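Grendeck Drive Station: recording street demonstrations by hand

Reviewed by Isla Cosgrove

The Grendeck is a remote driving station for small wheeled robots. It consists of a wheel, two pedals, a base radio and a logging box that rides on the vehicle and stores video, steering angle and throttle on one clock. It sells for $569 without the vehicle. I used it on a Mrema four-wheel chassis to collect demonstrations for a lane-keeping policy, on residential streets in Randurport.

Setup

The logging box bolts to any flat plate and takes power from the vehicle battery. The steering calibration asks for full left, full right and center, and then repeats all of it. The values are saved on the wheel and not on the box, so changing wheels means calibrating again. The manual leaves this out. Ashton Harawira did the wiring and lost an evening to a swapped connector that should have been keyed.

Driving

Control feel is good at walking pace. Pedal travel is long enough to hold a steady low speed, something I never managed with the Brotik thumbstick controller we had before. The wheel has no force feedback, and on uneven asphalt that matters. The operator gets no sense of a rut through the hands and has to pick it up from video alone.

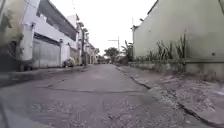
Delay between wheel and vehicle stayed under 60 milliseconds with a clear line to the base radio. With a building in between it became erratic, and the station gives no warning until the link drops. When it does drop, the vehicle stops and the recording is closed properly. I lost no files this way.

Narrow streets are a fair test of the method. The policy has to learn how much room to leave at a curb, and the curbs are not uniform: broken edges, grit in the gutter, sidewalk at varying height. Old cracks running diagonally over the asphalt are a known problem for us, as an undertrained policy will follow one as if it were a lane line. The cure is more demonstrations that drive straight across them. The Grendeck makes those easy to record, with a paddle behind the wheel that starts and ends an episode.

The second paddle marks an intervention. In this mode the policy drives, the operator takes over when it drifts, and only the correction is tagged for training. Takeover is smooth if the wheel is already near the policy's steering angle. If it isn't, the vehicle jerks, and the jerk goes into the data. Cosimo Morelli wrote a filter that trims the first few samples of every takeover. It should be in the firmware.
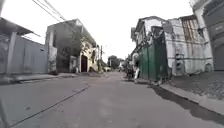
Last changed: Sep 5, 2021 (firmware notes revised)

Data

We kept 69 episodes from the first round. Export is to plain folders of frames with a table of controls, readable by anything. Time stamps matched to within one frame throughout. The exposure setting is another matter. Under a bright overcast sky the auto mode settles on the wrong compromise, so the sky goes flat white while shaded ground stays murky. Lock it by hand before the first episode.

Parked motorcycles and people close to the building line should be recorded as well as open road. The station lets you attach a short text tag to each episode, but only afterward and only on a computer. Tagging from the wheel would save time.

Firmware 3 fixed the pedal dead zone reported by Ivars Zariņš in June. It did not fix the radio warning.

Verdict

Worth the price for anyone collecting more than a handful of driving demonstrations. For occasional use the thumbstick is cheaper and packs smaller.

Good: pedals, file format, clean stop on link loss
Bad: no force feedback, no link warning, rough takeover, unkeyed connectors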